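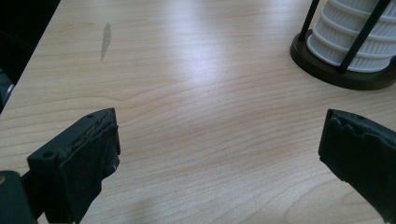 Drivthorpe, Oct 8, 2020

Lists > Lock Registers > Messages > Reading the abbreviations in volume two

Subject: Re: Reading the abbreviations in volume two

Dear all,

I answer Willy's message to the whole list, as I think his questions are also the questions of other people who transcribe the toll registers at the moment. I leave his text complete, so the new members can follow it. Please excuse the length. I have tried to look at the scans again before writing, and this took me two evenings.

Willy Prins wrote:

> Hello everybody,
>
> I have finished my first batch, 20 pages from volume two, and I put it in the shared folder last night. The hand is quite clear in the beginning and then it becomes terrible. I believe the clerk changed, but Cor thinks it is the same man with a bad pen.
>
> I have three problems.
>
> First, the column for cargo. In the first pages he writes the full word, "bricks", "coal", "hay". Later he writes only a letter with a small raised line after it. I find "b" for bricks, but then I find "b" again where the toll is much too low for bricks. Can this be barley? Or beans? On page 40 there are both kinds of "b" in one day and the toll is different for each.
>
> Second, the boats. The same boat is called "Good Intent", "Gd Intent", "G. Intent" and one time "Good Intend". Do I type what is written, or do I type the right name so people can find it in the search? The guide says "keep the spelling", but the guide was made for volume one, and volume one has almost no short forms.
>
> Third, the little crosses in the margin. Not every line has one. Ans told me they mean "paid", but then most of the boats did not pay, and this I cannot believe.
>
> I would like to begin my second batch, but I don't want to do it all wrong and repeat it.
>
> Greetings,
> Willy

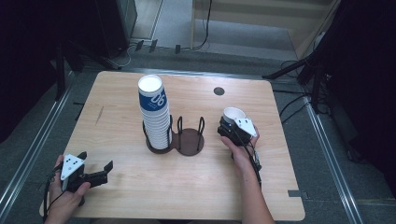 Posted by Gonçalo Bettencourt

Willy, first of all, thank you for the batch. I have read it against the scans and I corrected very little. Mostly these were figures, where the clerk makes his 1 and his 7 almost the same. If you are in doubt between those two, look at the running total at the foot of the page. He was a bad writer but he could add.

Now to your questions, in your order.

1. The cargo letters

I agree with you that "b" is two different things. I made a list of all the lines with "b" from your pages and from the pages of Pieter Verschueren, and I sorted them by the toll per ton. They fall in two groups with nothing in between. The higher group is bricks, I am quite sure of it, and those boats come nearly always from the Warkoswood side, where the brickyard was. The lower group comes from the other direction and only in the months after the harvest. So it is a grain or something that was charged like grain. I would say barley, and Ans would say beans, and we can both be wrong.

My proposal is that we type "b" in the cargo column exactly as it stands, and we put our reading in the notes column with a question mark, like this:

cargo: b
notes: barley? (low toll)

For bricks you can leave the question mark away when the toll agrees with the table on the inside cover. Please do not write "barley" in the cargo column, even when you feel certain. In volume one somebody did this with "c", and all the chalk became coal. It took Cor most of a winter to repair it.

There is also a raised line after "h" which I first thought was a short form of "hay". Look carefully if it touches the letter. When it touches, I think it is only the way he ends his letters, and the word is the one from the line above, repeated. I am not happy with this explanation, and if someone has a better one, please write.

2. The names of the boats

Keep the spelling. I know it looks ugly, and I know that a person who searches for "Good Intent" will not find "Gd Intent". But we will get a second column for this. Ans Verbruggen has started to make it, and it is called "standard name". She fills it from a list of boats, so the people who transcribe do not need to think about it at all.

"Good Intend" is interesting to me. There is a master in volume one with the name Krajčí, and the clerk there writes his name in four different ways. I have the feeling that the clerks wrote what they heard from the boat and never looked at the painted name. For a family historian these mistakes are useful. They tell how a name was spoken. So please don't clean them.

If a name cannot be read, type the letters you can read and put a dot for every missing letter. If you do not know how many letters are missing, put three dots and write "end unclear" in the notes. The guide says to use square brackets for this, but the search does not like the brackets, and I will change the guide.

3. The crosses

Here I must disagree with Ans, and she knows it already. I looked at the crosses for the full spring quarter. They appear on lines where the boat went up and did not yet come back. When I find the return of the same boat some days later, this line has never a cross. My idea is that the clerk put a cross for a boat that had paid for both directions at once, so that his colleague would let it pass when it came down again. In this way "paid" is half right.

Pieter found two cases which do not fit. One is a boat that has a cross and has a cross again the next day, in the same direction. The other is a line with a cross and no toll whatever. Perhaps the first is simply a mistake. For the second I have nothing.

Please type an x in the margin column for each cross, also for those which look like a spot of ink, and in this last case add "spot?" in the notes.

About the two clerks: I think Willy is right and Cor is not. The change comes in the middle of a page, this is true, but the letter "g" is made from the other side, and a man does not change this with a new pen. There is also the date, which is written before the change with the month first and after it with the day first. Cor Declercq has promised to look in the wages book at the Ravuvier archive if there is a second name. The reading room there is open again only with appointment, so it will take time.

Some practical matters, and then I stop.

The total for the two volumes is now 3,559 lines transcribed and checked by a second person. Volume three is scanned but the scans are dark, and I asked for new ones of the first 40 pages. Until they come, please take your batches only from volume two. Write your name in the sheet before you begin, not when you finish. We had again one batch done by two people.

For those who come to the reading table and do not work from home: we have the same room as before. Paper cups are on the table, in the brown holder. Bring a magnifying glass if you have one, and please use pencil near the printed copies.

Willy, you can start your second batch. What you did in the first one can stay as it is, except for six or seven places where you typed "beans" in the cargo column. I have marked them yellow and you can change them when you have a moment. If the hand gets worse after the flood pages, send me the page number and I will try it also, with my own eyes, before we compare.

With kind regards to everyone,
Gonçalo

P.S. Does someone know the word "stank" in connection with a lock? It stands three times in the remarks, each time with a closed day after it. My dictionary gives only the bad smell.

Last updated: October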